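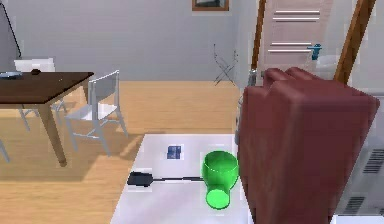

Office Printer and Toner Storage Inspection – Checklist with Comments

Site: Drikham, Skultham building, second floor
Inspected by: Matilde Barreto
Reviewed by: Tiago Falcão
Date of inspection: May 27, 2025
Previous inspection: January

Scope: shared mono laser printers, the print room, the consumables cupboard and the return point for used cartridges. Desktop inkjet units and the label printers in shipping are inspected separately.

Results are entered as OK, Action or N/A. An item marked Action stays open until the reviewer has initialed it. Comments are required for every Action and optional otherwise.

Section A. Printer placement and ventilation

A1. Printer stands level and does not rock when a tray is opened. OK
Comment: Stand at the east printer was re-leveled after the January inspection. No movement with tray 2 fully extended.

A2. Rear and side vents clear. Action
Comment: West printer had been pushed back against the wall, probably during cleaning. Moved forward at time of inspection. Floor to be marked with tape so that the position can be restored by whoever moves it.

A3. Exhaust not directed at a seated person. OK

A4. Room ventilation running during working hours. OK
Comment: The timer still follows the old shift pattern and shuts off at 19:00. Late print runs on invoice days go past this. Not a failure under the present wording, but the wording should be looked at.

A5. Nothing stored on top of the printer. Action
Comment: Two reams and a stapler on the west printer. Removed. Same finding as January.

Section B. Electrical

B1. Power cord undamaged, plug fully seated. OK

B2. Printer connected directly to a wall outlet. Action
Comment: East printer is on a power strip shared with the shredder. The fuser draws a high current at warm-up and the strip is not intended for it. Torres (building electrical) asked to add an outlet. Until then the shredder stays unplugged.

B3. Cords kept out of the walkway. OK

B4. Power switch reachable without moving the machine. OK
Comment: Reachable on both, although tight on the west printer before it was moved (see A2).

Section C. Toner cartridge, installed

C1. Cartridge type matches the label inside the front door. OK
Comment: Both labels were replaced this year. The old ones were unreadable.

C2. Cartridge seated, no gap at either end. OK

C3. No loose toner in the cartridge bay. Action
Comment: Light gray deposit under the cartridge in the east printer, left side. Cleaned with a dry lint-free cloth. Cartridge was removed and checked; the wiper edge looked intact. Recheck after the next 1,000 pages. If the deposit is back, replace the cartridge and keep the old one aside for a supplier claim.

C4. Drum surface free of scratches and fingerprints. OK
Comment: Inspect quickly and cover the cartridge with paper while it is out. Light exposure leaves faint bands on the next pages.

C5. Test page free of streaks, spots and background shading. OK
Comment: Slight fade on the right margin of the west test page. Low toner. Within limits.

Section D. Consumables cupboard

D1. Cartridges stored flat, in sealed bags, in original cartons. Action
Comment: One opened bag found, cartridge inside unused, standing on end. Laid flat and resealed. It is to be used first, in the west printer. If print density is uneven, take it out, rock it gently from side to side and reinstall.

D2. Cupboard away from heaters and direct sun. OK

D3. Stock level between minimum and maximum. OK
Comment: Maximum is set at 20 cartons, which the shelf will not hold in a single layer. Suggest lowering it at the next review.

D4. Oldest stock at the front. OK

D5. Refilled and original cartridges kept on separate shelves. OK
Comment: Evoment cartons on the lower shelf, all labeled. Mixed shelving was the cause of the claim dispute last year, so this item should not be dropped from the list even when the stock is all of one kind.

D6. Safety data sheets available. Action
Comment: Binder holds the sheet for the previous cartridge type only. Current sheet to be printed and filed by Tiago Falcão.

Section E. Spills and used cartridges

E1. Spill kit present and complete. OK
Comment: Dry cloths, gloves, sealable bags. Six pairs of gloves left – reorder.

E2. No ordinary vacuum cleaner kept in the print room. OK
Comment: Fine toner passes through a standard filter. Use the marked unit from the facilities store, and only for spills too large to wipe.

E3. Spill instructions posted and readable. OK
Comment: The sheet says cold water for skin and clothing. Correct. Warm water sets the toner.

E4. Used cartridges bagged and boxed before return. Action
Comment: Three loose in the return bin, one leaking. Bagged. Reminder sent to the accounts and purchasing teams, who change most of the cartridges.

E5. Return bin emptied on schedule. OK

Open actions carried forward
A2 Floor marking – M. Barreto
A5 Notice on printer lid – M. Barreto
B2 Wall outlet – Torres
C3 Recheck of east cartridge bay – M. Barreto
D6 Data sheet – T. Falcão
E4 Check of return bin at month end – T. Falcão

Closed at time of inspection: D1.

Reviewer's comment (T.F.): B2 takes priority. If the outlet cannot be fitted before the next invoice run, move the east printer to the outlet by the door and accept the longer network cable, taped down. A4 wording will be changed to "during all printing" in the next issue of this form.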